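Setting up the two-arm table at Plomosgate: paper, grippers, cables, home pose

Posted March 2025 by Obaidul Talukder

Quick notes for whoever takes the cell over next. Kavinda asked for something written down, so this is it. Assumes you have done the basic arm training and know where the stops are. If you don't, stop reading and go find Sumaiya Liyanage first.

What you need

Roll of brown paper, masking tape, hex keys, soft cloth, cable ties (reusable ones please), marker. Both pendants. Plan on nearly 2 hours the first time, a lot less after that.

1. Park and power down

Both arms up and clear of the table. Use the slow speed slider, 15 percent, and drive one arm at a time. Other arm stays in stop. Then power off both from the pendants before you put your hands anywhere near the bolts.

Keep the pendants on the side desk, screens up, red button where you can reach it without leaning over the table. Mark them with tape, left arm and right arm. They look the same and you will grab the wrong one.

2. Paper

Pull the old sheet, wipe the table, look for grit. New sheet goes down flat from the far end, tape under the near edge. Cut it around the base plates, don't tuck it under. A plate sitting on paper is not seated, and your whole calibration is off before you start. Kristóf lost an afternoon to this in July.

Matte side up. The shiny side gives the cameras trouble.

3. Base bolts

Go around each plate in a cross pattern. Snug first, then torque. Value is on the card in the Drustidora binder, don't go from memory. Put a marker line across each bolt head and the plate so you can see later if anything moved.

4. Cables on the arm

Most of our downtime is cables. Run the gripper cable along the forearm, banded down, with a free loop at the wrist. Loop needs enough slack for the last joint to turn all the way both directions, but not so much it drags on the table. Power up, turn the wrist slowly by jog and watch the loop the whole way. If it goes tight, stop, back off, re-band. 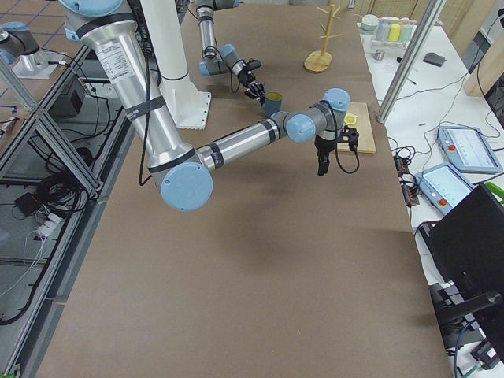

Both arms over the table, grippers pointing down, one holding the dark teal cup.

Do the same check on the second arm. Then bring them both in, still slow, and look for the spot where one forearm comes near the other one's cable. Write down the joint angles there. Ours is a keep-out in the Havov config file, line 335, and it has to be redone any time a base gets unbolted.

5. Gripper check

Open, close, open. 11 cycles, listen for a click. Fingers should meet square. Close on a strip of paper and tug -- same pull on both sides or the fingertips need resetting. Clean pads with the cloth, no solvent.

6. Set out the props

Mug tree, cutting board, cup. Tree goes where the gripper can come in from the side at peg height without the elbow folding up. Put it down, jog the arm over with the fingers open and stop just short of it.

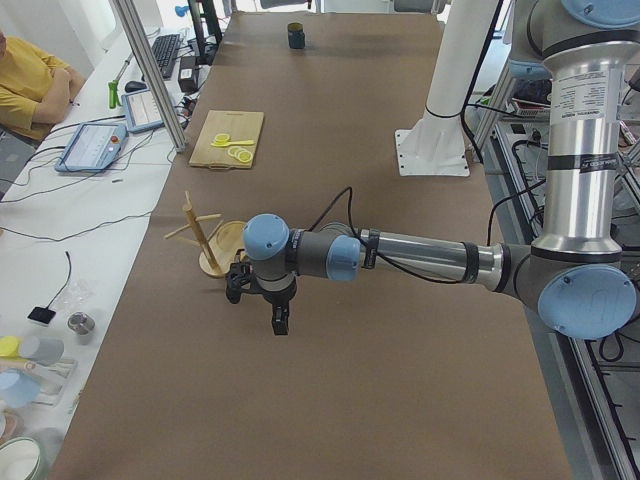

If you are happy with the clearance, trace the tree's base on the paper in marker. Same for the board. Next person can then put things back after a bump without measuring all over again. New paper means new outlines, obviously.

Save this pose as "tree_near". Please use that exact name, Valdir's scripts look for it and fail with a useless error if its missing.

7. Wrist camera

Wipe the lens. Check the cable is seated, then give the mount a wiggle. Any play at all, tighten it and recalibrate, no shortcuts. Then jog down low next to the tree and pull up the live view on the monitor.
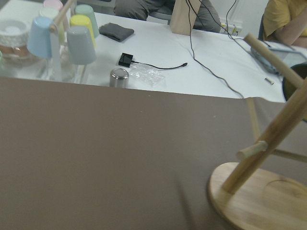 You want the pegs sharp and the paper edge in view. Soft picture is usally a fingerprint. If the brown looks washed out, lock the exposure with the lights the way you'll run them, then save the profile under barua_wrist.

8. Last pass

Home pose both arms, one at a time. Run the empty cycle at 15 percent with a hand by the stop, then again at working speed. Check your marker lines on the bolts. Re-tape any paper corner that lifted.

Sign the log. Put the hex keys BACK in the drawer. Changes to this page go to me or Kavinda Mollah.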